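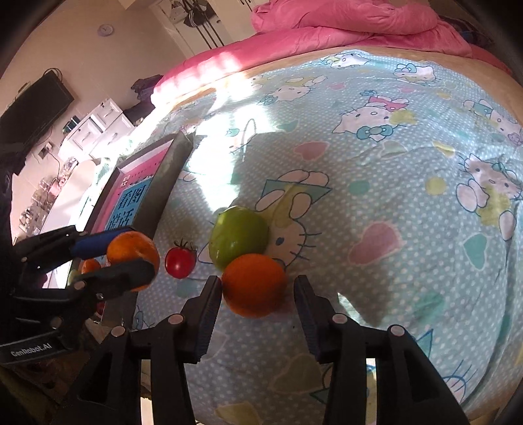

An orange on a patterned bed sheet, with a pink comforter behind.

Home | Programs | Reports | Contact

Birkix Gift Card Exchange: Progress Report to the Namance Fund
10 May 2020
Prepared by Munther Chamoun, Program Manager

This report covers the second funding period of the exchange, which accepts partly used store gift cards from the public and passes the balances to families enrolled in the household supply program.

Intake. The exchange received 2,280 cards during the period. Of these, 204 were returned to the sender with a zero balance or a damaged PIN panel. Balance checks are now completed before a card is logged, as the Fund requested in March.

Distribution. Cards were issued to 755 households. Grocery and pharmacy cards were claimed first. Restaurant cards remain hard to place, and 110 of them are still held in the Mulder office safe. 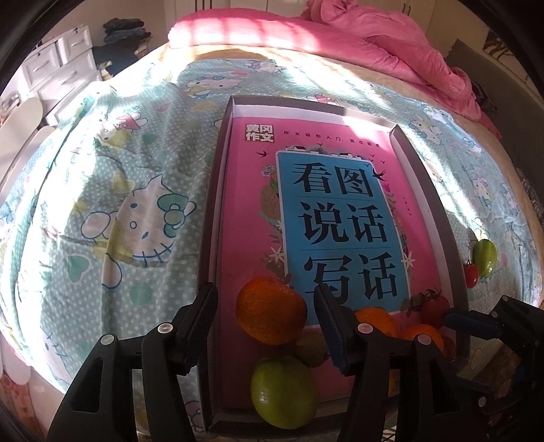 Chinese workbook with the title 看图说话写话, in an open box.

Verification. Fongchan Prasertsri has completed the move from the shared spreadsheet to the Orkance ledger. Each card now carries a single record from receipt to issue. Two staff members must sign for any card above the standard limit. Older records have been moved over, except those for cards received by mail before the ledger opened.

Outstanding matters. The written agreement on resale of unclaimed restaurant cards has not been signed. We request the Fund's approval to carry the unspent postage allowance into the next period. A revised budget sheet will be sent under separate cover.

3 shares | 0 comments
© Birkix. Contact the program office | Back to top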